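To: automation-users list
Subject: Re: Purker open day – was it worth the drive?

A list member wrote:

> Did anyone from the list get to the Purker open day in March? We were
> signed up for two places and had to drop out the evening before. I am
> mostly interested in the dish handling demo, as our canteen serves 400
> lunches and the back end of the kitchen is where we can't keep people.
> Three questions if you have the patience:
>
> 1. Was it a live cell or slides?
> 2. How much of the kitchen has to change to suit the arm?
> 3. Did they say anything about the Cilline software being sold on its
> own, without their hardware?
>
> Also, is parking as bad as people say?

I went, and stayed from 9:30 until they started stacking the chairs. I'll take your questions in order and then add some notes of my own.

Live cell or slides: both. The morning was slides in the upstairs room, and you missed very little. There was a long company history and a section on safety standards that anyone on this list could have given. After the coffee break they split us into groups and took us down to the shop floor, where they had three stations running. One was case packing, one was a bin picking setup with mixed plastic caps, and the third was the dish handling cell you asked about. Each group got 42 minutes downstairs, so 14 per station, and they kept to it strictly. I went back to the dish station over lunch, when there was no line and the operator had time to talk.

The arm was a Flastance unit, the smaller of the two they sell, on a fixed pedestal. It took plates and cups from a tray and put them in a rack. Plates were good. In the runs I watched it put every plate in a slot, though twice it stopped, backed off and tried again before letting go. Cups were slower. Flatware was not shown at all, and when I asked I was told it was "on the list." I would read that as not this year.

Speed is the weak point for you. The operator said they were not tuning for speed yet and I believe that, but at the pace I saw, one arm would not get through 400 covers before your dinner prep began. You would want two, or you would want to leave the cups to a person.

How much has to change: less than I expected for the rack, more than I expected for everything before it. The plates have to arrive at the arm one layer deep and scraped. They did that by hand before each run. So you still have someone at the tray end, and the question is whether that saves you a position or only moves it.

The software: yes, they plan to sell Cilline separately. No price and no date. It will talk to other makes of arm through an adapter made by Cirillo, and that part was only a diagram on a poster. The poster did say that 838 simulated runs were done before the first one on real hardware. I asked how many of those ended well and the person at the desk didn't have the number.

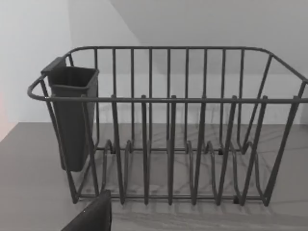 The simulation side was the most useful thing I saw all day, and I would go again for that alone. In Cilline you build the work area first, run the arm in it, and look at the result from different viewpoints, including one close to the gripper. I had come with the idea that plates were the hard part and a rack was just a box to put them in. A wire rack is mostly gaps. The front wires on this one lean different ways from that viewpoint, the back ones show between them, and the utensil holder at the left end takes up room inside the basket, so the arm has to plan around it. Then there are the humps in the base, with a wide space in the middle where there are none. If your racks differ from one station to the next, I would measure all of them before you talk to a vendor, as each type needs its own model.

They let visitors change the position of the rack in the software and run it again. I slid it a little to one side and the plan was redone while I stood there. I then turned it a quarter turn and the planner gave up with an error, which the operator wrote down.

Other notes:

– Noise was fine. You could talk next to the cell in a normal voice.
– The guarding was a light curtain on one side and plain fence on the others. Check that against your own floor space, it takes more than the brochure drawing suggests.
– Lunch was sandwiches and ran out early.
– Parking is as bad as people say. Use the lot behind the loading dock and walk around.

I have the handouts from the dish station and can scan them if there is interest. The slides were promised by email and I haven't received them yet. If anyone else on the list was in one of the afternoon groups, I would like to know whether the cups went any better.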